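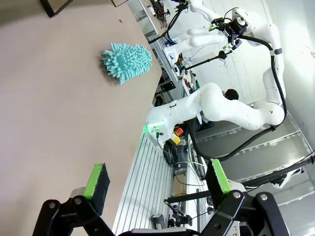

Turquoise chenille mitt on the table top, 20th September.

From: Sosina Abdella
To: Morklow housekeeping list
Subject: Re: Cleaning mitts – storage and washing

Dear colleagues,

The microfibre mitts are to be laid flat when not in use and washed separately from the cotton cloths. Fabric softener must not be used. Table tops should be wiped with the mitt only – scouring pads are not permitted.

Mitts for the Lunanville building may be collected from room 17.

Yours sincerely,
Sosina Abdella

Shewit Wubshet wrote:
> Could you please confirm whether the chenille mitts may be washed at 45 degrees with the other cloths, and where replacements are kept?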